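家里零散电线和小零件的收拾办法

抽屉里的旧电线、插头和端子，放上两三年就会缠成一团。下面几条是平时整理工具间时用的做法，不需要买什么专门的东西。

一、先分线，再分头

把所有线倒出来，按用途分堆：电源线一堆，信号线一堆，接灯和小电机的短线一堆。粗细差得多的不要捆在一起，细线容易被压折。带端子的线单独放，端子朝同一个方向，用扎带在离端子一掌远的地方松松扎一道。扎得太紧，线皮过一个夏天会留下印子。

绝缘皮发硬、一弯就裂的，直接剪掉扔了。铜丝发黑的可以剪去一截，重新剥皮压端子。 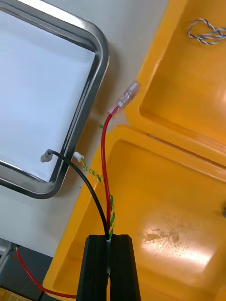 二、托盘比抽屉好用

抽屉深，东西往下沉，找一颗螺丝要翻到底。浅托盘一眼看得到底，用完端回架子上就行。塑料托盘选颜色亮的，黑螺丝、黑胶圈掉在里面容易看见。金属托盘适合放刚拆下来的带油零件，擦起来省事。

我用的是Prarken的分格托盘，一套2个，螺丝放一格，垫片放一格，剩下的放扎带和热缩管。格子不要装满，留出手指能伸进去的地方。

托盘脏了用温水加一点洗洁精，软布擦，不要用钢丝球，塑料面刮花以后更容易藏灰。 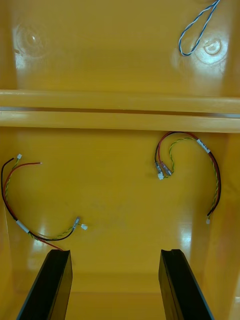 三、台面的清洁

工作台每次用完先扫后擦。直接拿湿布抹，金属屑会把漆面划出道子。胶印用电吹风吹热，再拿旧银行卡慢慢推。油渍先撒小苏打，过十分钟扫掉，再用拧干的布擦一遍。带漆的台面不要用天那水，漆会发软。

黑点如果擦不掉，先试白醋，在角落里擦一小块，看漆色变不变。磨白的地方清洁剂救不回来，介意的话铺一张垫子。Flallier的桌垫可以裁，边上用美纹纸粘住，不翘。
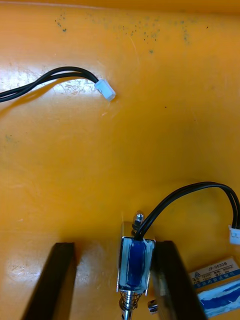
台面上的双芯黑线，一头带白色小插头

四、插头和接口的保存

小塑料插头怕灰，也怕压。装进自封袋，袋上用油性笔写清楚从哪台机器上拆的，写在白胶布上再贴也行。拔插头时捏住塑料壳，不要扯线。卡扣断了的不要留，下次接上去也会松。

放之前看一眼里面的金属片，有绿锈的用橡皮擦或者棉签蘸酒精清理，晾干再收。

五、多久整理一次

换季的时候翻一遍就够了。我一般5月整理，赶在潮天之前，盒子里各放2包干燥剂。一年没碰过、又想不起用途的线，可以送去回收。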